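Notes for the talk "Feeding the Night Shift"
Speaker: Felicja Domański
Running time with questions: 30 minutes

Start with the numbers. Jokwood Bakery made 983 rolls on an ordinary weeknight when I kept the books there. Of those, 500 went to the hospital in Taltside before five in the morning. The other 483 were split between the bus depot and the shop counter. Pause so people can write that down.

Say where I worked: the back office, above the proving room. I never baked. I handled orders, flour invoices and the complaints book.

The complaints book is the best source I have. Most entries are about delivery times. Very few are about taste. Read two entries, the cold van and the missing tray, then move on. Don't read the one about the dog, it takes too long.

Slide 2
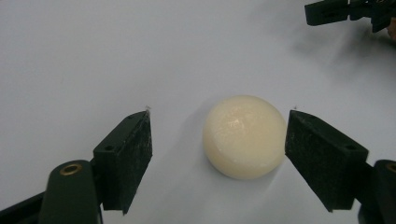

Taltside, October

The summer dough problem. The proving room had one window and no cooling. In hot weather the dough rose too fast, and the first batch was ready before the drivers came in. Orbán, the head baker, cut the yeast and used colder water. He wrote nothing down, so when he was off sick the day baker had to guess.

Explain "short proof" and "long proof" here. One sentence each. At the Solell talk I spent too long on it and lost the back row.

Then the shift pattern. Mixing began at nine in the evening, shaping at eleven, first oven at one. The bakers ate at three, standing up. Mention the wage slips: night pay was a flat sum per shift, whatever the hours. If someone asks how much, say I have the slips at home and will write to them.

Take a drink of water.

Slide 3 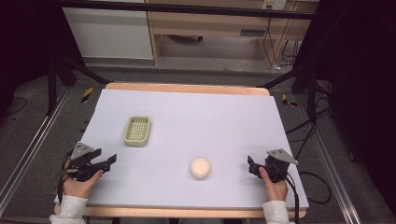 TALTSIDE — October 30, 2024

Mieke Van Dijk's interviews. She recorded former night workers from the bakery, the depot and the hospital kitchen, and she let me use the transcripts. Thank her by name. She will be near the front.

Main point from the interviews: people remember the walk home more than the work. They talk about meeting the school crowd going the other way, and about sleeping with a blanket over the window.

Second point: who was left out. The women who packed the trays were on the day payroll, though they started at two. They are missing from the night-shift lists. I found them only through the locker records, which run to 471 entries — bring the photocopy and pass it along the rows.

If time is short, skip the part on the van routes.

Questions. Repeat each one into the microphone before answering. Ask for the photocopy back before people leave.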